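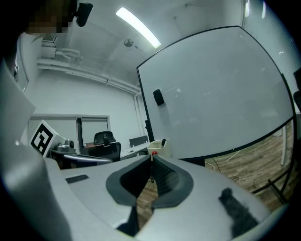
Research > Papers > Handheld Collection Practice > Section 4

Print this page | E-mail this page

13/10/2021, by Gerardo Rizzi

4. The house rules, and how we got to them

OK, so this is the part of the paper I was most looking forward to writing, even though it has the fewest equations in it. Section 3 covered how the demonstrations get turned into robot trajectories. What I want to do now is go through the rules our operators follow when they record with the handheld grippers, because every group I've talked to has a set of these and hardly any of them are written down anywhere (ours lived on a sticky note until February, so I can't be smug about it).

4.1 Before recording

We start every session with a marker check. The square-code markers have to be clean, flat and fully in view of whatever camera is tracking them, and we throw out a session if the pose estimate drops for more than 5 frames in a row during the check. That limit came out of the Kamel pilot, where we let people start with smudged markers and then spent weeks trying to rescue the data in software. Don't do that! Wiping a marker takes seconds.

Next comes the floor. Cables, bins, bags, anything a foot can catch on gets noted on the session sheet, and whoever is running the session decides if it moves or stays. I used to think of this as plain old office safety, but it belongs in a methods section too: people who are worried about their feet move their hands differently, and you can see it in the wrist velocities.

4.2 Holding the grippers

We settled on a neutral start pose, which we call the Prundanitz pose after the workshop where we argued about it for a whole afternoon. Elbows loose, both grippers out in front of the chest, noses pointing away from the body, wrists straight. The operator can sit or stand but has to stick with one for the whole session. Figure 4 has the two grippers held out in front of a seated operator, each with its marker cube at the base. 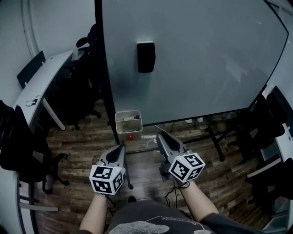

Figure 4. Two-handed work with the handheld grippers, operator seated.

Rosario Lombardi read a draft of this section and objected that a fixed start pose is a rule for the convenience of the people doing the processing, that it teaches operators to freeze up before each take, and that a standard worth sharing should say how far the hands may drift and leave the rest alone. I went back and forth on this for a while. The freezing is real, and I've caught myself doing it. So the current version gives a tolerance of 30 millimeters at each hand and drops the old requirement to hold still for a count before moving. We kept the pose itself, mostly for the sake of the alignment step, which gets cranky without a common origin.

4.3 Breaks and session length

No session runs longer than 50 minutes, and anyone can stop sooner without giving a reason. Our first limit was 60, borrowed from the Rellico handbook, but that was written for teleoperation from a desk with armrests, and holding a tool out in front of you is a whole different kind of tired. Operators sign off on their own breaks. We tried having the session lead call them, and people just pushed through to be polite (me included, sore shoulder and all).

4.4 Cables and bystanders

A cable that hangs from a gripper should have enough slack to reach every corner of the work area, and should never be wrapped around the wrist or forearm. We check this with a slow sweep of both arms before the first take.

As for other people in the room, they're allowed, but they have to be told that recording is going on and where the cameras are. Faces get blurred before anything leaves the lab machine. The Julo toolkit does a decent first pass, and then one of us goes through by eye, which is dull work and still has to happen. If a bystander asks for a take to be deleted we delete it, and the log keeps only the take number and the word "withdrawn."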